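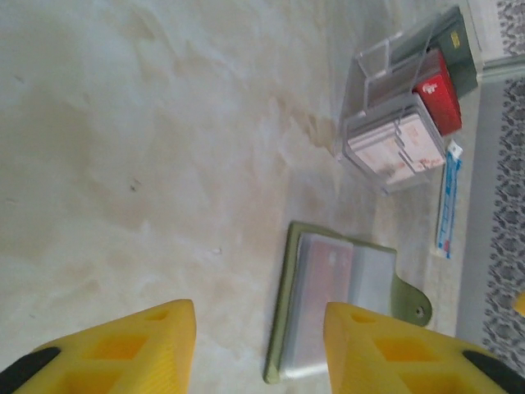 What was the score when Beaulieu came off the bench? It was 2–2, with seven minutes left, and Rirkport had not won away since the autumn.

Jaxon Beaulieu had spent most of the second half jogging up and down behind the goal. He was thirty-four and it took his left knee a while to get going. There were more than 1000 people in the ground, which was a good crowd for Plakow in January, and a fair few of them had been telling him to sit down.

The manager sent the kit man to fetch him. By the time Jaxon had his top off, the board was already up.

"Stay near Alemayehu," the manager said. "He'll put it in early. Just be there."

"Near post?"

"Wherever he isn't looking."

Jaxon thought about that as he crossed the touchline. He had played with Alemayehu for two seasons and had never worked out where he was looking.

The pitch had cut up badly down the middle. Plakow had stopped playing through it at half-time and were hitting everything long to their centre forward, a big lad who won most of it and then fell over. The Rirkport back four had gone quiet. Jaxon could hear the linesman breathing.

He touched the ball once in the first three minutes, a header out of his own box that went straight up and came down more or less where it started.
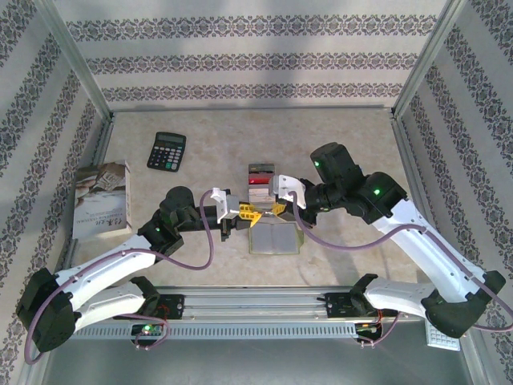
Dreltero shouted at him to get up the pitch, for pity's sake, they had defenders for that.

So he went up the pitch. He stood between the two centre-halves and leaned on the smaller one. His knee felt all right. He thought about the drive home and whether the chip shop by the ring road would still be open, and then the ball broke to Alemayehu on the right and he stopped thinking about chips.

The cross was early and it was low. It was also behind him. Jaxon stuck out his heel because there was nothing else to stick out, and felt the ball clip it — hardly a touch at all — and turned round to see the keeper sitting down and the ball rolling along the line. It hit the far post. It came back out. The smaller centre-half, who had followed Jaxon all the way in, ran straight into it and over the line with it.

There was a short silence, then a noise from the corner where the away supporters were.

Jaxon put both arms up. He kept them up while the others landed on him, in case the referee was wondering.

They held on for the last few minutes by kicking it into the car park. In the dressing room the floor was covered in mud and tape, and somebody had already used the good shower.
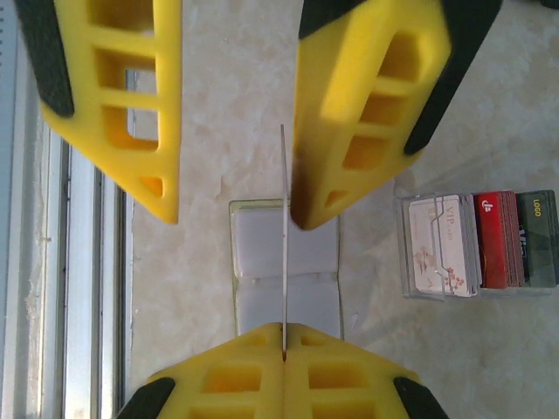 It would go down as an own goal, Alemayehu told him, pulling off a boot, and he could argue with the league about it if he liked.

"I touched it," said Jaxon.

"You touched it on to the post."

"That's still a touch."

Alemayehu threw him a towel. The manager came in, said well done, and said training was at the usual time. Jaxon sat with ice on his knee and asked whether anyone knew when the chip shop closed. Dreltero thought ten. It was twenty past nine, and the coach driver had the engine running.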